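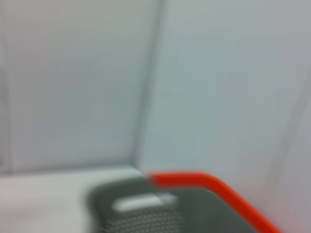
Paint touch-ups, quick version, writing this between coats. Stir the old can for longer than feels normal, right down to the bottom, scrape the sides too. Skin on top? Lift it off whole, don't mix it in. Strain through an old nylon stocking if there's bits. Two pale walls meeting in an inside corner are the worst for showing a bad touch-up, one always reads a bit brighter than the other even out of the same can, so test on both sides of the corner before you decide the color's off. Let it dry overnight. Then decide.

**Brushes**

- Rinse as soon as you stop. Not after lunch.
- Taking a break: wrap the brush tight in plastic wrap, stick it in the fridge. Good for a day, easy.
- Stiff one? 30 minutes in warm vinegar, then comb it out with a fork. Old fork. Doesn't go back in the drawer.
- Hang bristles down or lay flat, never stood up in a jar.

**Corners**

Angled brush, not much paint, start a little way out and push toward the line. Tape only on fully cured paint or it lifts, ask me about the Gosling Street apartment. Pull tape slow, back on itself, while the paint is still a little soft. If it's dried hard run a blade along the edge first.

Caulk gaps before painting. Cut the tip small. Smaller than that. Wet finger, one pass, leave it alone. I use the Tanora stuff, the cheap one, it's fine, just check it says paintable.

**Small holes**

Nail holes: spackle, flat knife, slightly proud, sand when its dry. Anything wider than a pencil wants two thin fills. Dab of primer over the spot or you get a dull patch that shows every time the sun comes round. Ask me how many of those I have in the hallway.

**Leftovers**

Pour whats left into a glass jar, fill it near the top, less air. Label with room, color and month. Mine says "back bedroom, December" and no color, so thats useless. Keep it off the garage floor in winter, frozen paint goes to cottage cheese and wont come back.

Roller tray: line with foil next time. Second coat now.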